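4.2 Procurement planning and station costs

The second set of decisions concerned what to buy, in what order, and how much to hold back. The group had approved funds for a table-clearing station with two arms, to be used for sorting light waste and returning trays. Three suppliers were invited to bid. Skavholm offered a full package, including table, mounts and software. Asura quoted for integration alone and left the choice of arms and grippers to the buyer. Dravora offered a lease with a fixed monthly charge. The bids could not be compared line by line, and the first task was therefore to break each one down into the same cost headings: arms, grippers, controllers, furniture, containers, spare parts, training and floor work.

Most of the effort went into the smaller headings. In our earlier budget (Ekwueme and Jurić, internal report), consumable and handling items had been placed under a single line called "other," and that line was overspent by August. Trays, bins, cups and foil containers are cheap one at a time, but a station that handles them all day bends and tears them, and a replacement stock must be planned from the start. Foil trays in particular lose their shape after repeated gripping and should be counted as single-use items in any estimate. 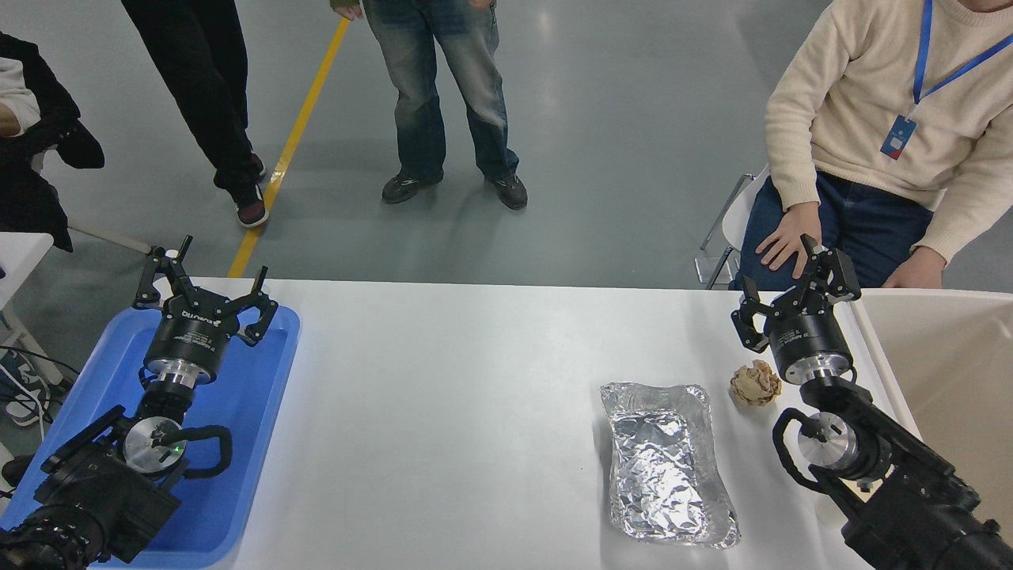 The layout of the station also affects cost in ways that a supplier quotation does not show. A shared table requires enough clear floor for operators and observers to stand or sit near it, and this space must be charged to the project at the internal rate. Cable routing was left out of all three bids. We added a separate allowance for covers and floor channels after Selma Jurić's review of the draft plan, which found that no supplier had accepted responsibility for anything beyond the edge of the table.

Grippers were treated as a separate purchase from the arms. A two-arm station needs at least two, and the plan provides for a third as a spare. Opinions in the group were divided on this point. The case against a spare was that a gripper on the shelf has no output and loses value. The case in favor was that a station with one working gripper cannot carry out tasks that need both hands, so that the cost of waiting for a repair falls on the whole project. The spare was approved on the condition that it be rotated into use, so that wear is shared among all three units.

For the handling items, we set a yearly allowance of $1,397, based on 633 logged table-clearing runs in the preceding period. The allowance covers foil trays, paper cups, bin liners and packing paper. It does not cover the rigid plastic trays and bins, which are bought once and entered in the equipment register. A further $2,000 was set aside for floor work and cable covers. Both amounts are held outside the supplier contract, so that a change of supplier does not require them to be approved again.
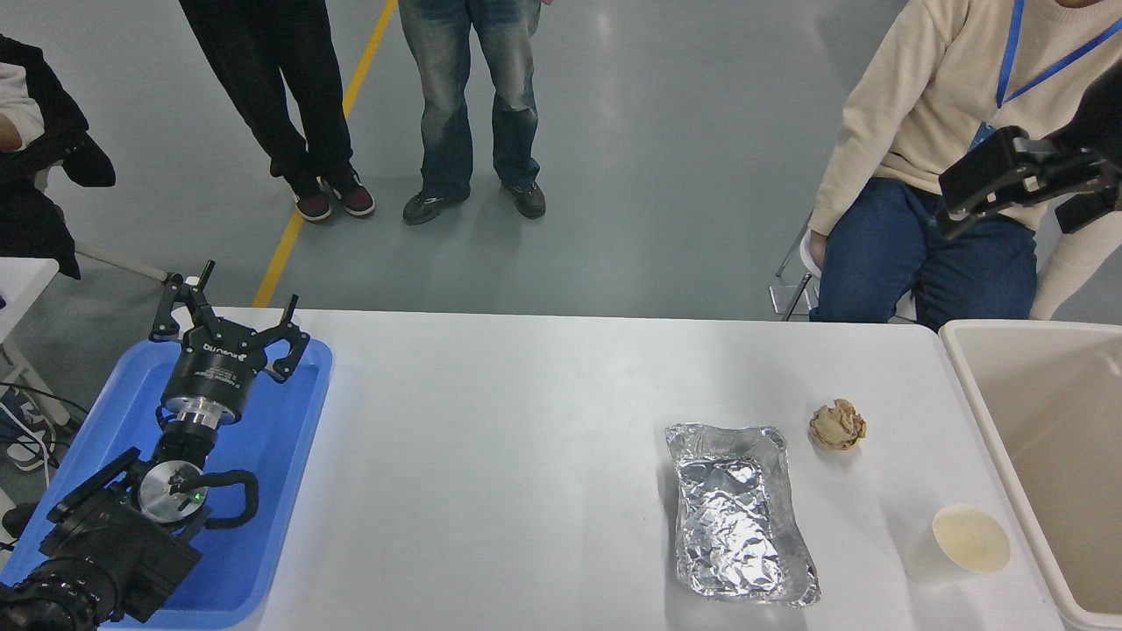
Figure 3. Table-clearing station with foil tray, crumpled paper, paper cup and bin.

The items shown in Figure 3 are typical of those covered by the yearly allowance, apart from the bin. They were chosen for their different handling demands and for their low price. A crumpled ball of paper can be made from packing waste at no cost, while cups of a consistent size must be ordered in bulk. We recommend that a buyer fix the list of test items before asking for bids and attach it to the request. Suppliers who know the items in advance can state which gripper fingers they intend to supply, and the buyer avoids paying for a second set later.

Staff time was the heading most often underestimated. Each bid included a training period for operators, but none included time for resetting the table between runs. We used the scheduling module of Shim, our internal planning tool, to enter reset work as a separate activity. It came to around 20 percent of all operator hours. Hauwa Ekwueme has since proposed that reset work be priced at the same rate as operation, and the revised template follows this proposal.

The plan dated 2024-12-15 selected the Asura bid, with arms and grippers bought directly. The deciding factor was the ability to replace single parts without reopening the main contract. The Dravora lease remained the cheaper option for any project expected to end within one budget year, and it was kept on file for that purpose. The Skavholm package was judged sound but left too little room for changes in furniture and containers. Section 4.3 sets out the payment schedule and the terms for acceptance testing.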